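Pre-Visit Safety Checklist, Demonstration Area 2
Site: Jerkance, ground floor
Event: Open day, manipulation and data capture demonstrations
Inspected by: Salma Tazi
Date: June 5, 2022
Form: Citero 11

Marking: OK = acceptable as found. ACT = action needed before doors open. N/A = does not apply.

Section 1. Access and capacity

1.1 Main entrance and side exit unlocked and clear. OK
1.2 Visitor limit posted at entrance. ACT
Comment: Sign still shows last August's limit. Replace with the current one, 200 for the whole floor.
1.3 Floor area agrees with the plan. OK
Comment: Plan gives 1,049 square feet for the Adero and Sequeira stations combined.
1.4 Route between stations wide enough for a wheelchair. OK
1.5 Registration list printed. OK
Comment: 176 names at time of inspection. Walk-ins to be added by hand.

Section 2. Adero station (fixed arm)

2.1 Emergency stop tested from both sides of the cell. OK
2.2 Guard door interlock tested. OK
Comment: Arm stopped on opening and did not restart when the door was closed. Reset required at the panel, as intended.
2.3 Speed limited to demonstration setting. OK
2.4 Payload secured. ACT
Comment: Gripper pads worn on one side. Fit the spare set and repeat the hold test.
2.5 Operator briefed on visitors leaning on the guard. OK

Section 3. Sequeira station (hand-held grippers, household tasks)

3.1 Table stable under load. OK
3.2 Microwave not to be run during the demonstration. OK
Comment: Task is limited to the door and to placing objects in the cavity. Operator has confirmed.
3.3 Items on top of microwave. ACT
Comment: Two small potted plants near the front edge. Move back before visitors handle the grippers.
3.4 Loose items on tabletop. ACT
Comment: Small white ball near the free end of the door when open. Keep it off the floor; slip hazard.
3.5 Gripper fingers. OK
Comment: Pointed. No burrs found by touch. Visitors under school age may watch but not operate.
3.6 Marker cubes firmly mounted on both grippers. OK
Comment: No play when twisted by hand.
3.7 Cables and power strip. ACT
Comment: Power strip on the floor to the left of the table, black cables running toward the area under it. Long white cable across the floor on the same side. Cover or reroute both.
3.8 Chairs. ACT
Comment: Chairs behind and to the right of the table. Remove both; operator works standing. Clear the cable tangle from the seat of the rear chair first.
3.9 Fan. OK
Comment: Keep the base outside the visitor line.
3.10 Operator working position. OK
Comment: Checked with a gripper in each hand and the microwave door fully open. Reach is acceptable. Visitors to stand back from the door side.
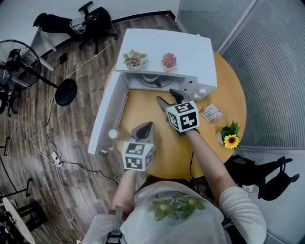
Section 4. Electrical and fire

4.1 Inspection tags current on all powered equipment. ACT
Comment: Tag missing on one extension lead in the store room. Lead withdrawn from use.
4.2 Extinguishers in place and in date. OK
4.3 Battery charging away from visitor area. OK
4.4 Generator. N/A

Section 5. Staffing and release

5.1 One trained operator per station at all times. OK
5.2 First aid kit sealed and location known to staff. OK
5.3 Action items closed and rechecked. ACT
Comment: Open at time of writing: 1.2, 2.4, 3.3, 3.4, 3.7, 3.8, 4.1. Item 3.7 must be closed before the Sequeira station is powered. Recheck by the same inspector.

Signed: S. Tazi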